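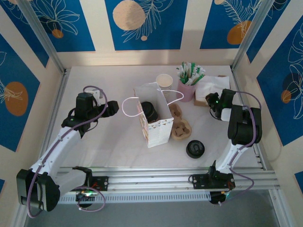

Slide 2: Why I care about pee

OK, so hi everyone! I'm Gunther Pfeiffer and I run the dry toilet trial up in Nurkville. Pause here, let them giggle.

We put 20 Tilter units into rental cabins last July. The bowl tips, liquids go one way, solids go the other, and you don't flush (guests always ask where the handle is).

Slide 3: Water

Old toilets at the site used more than 400 gallons a day in high season. Ask who's ever paid a septic bill!

Slide 4: What went wrong

Smell in cabin 50. Bad vent seal, my fault, I bought the cheap ones. Arkavico sent new seals and I swapped them myself.

Skip the Nijs pump story if we're past 2:30.

Slide 5: Questions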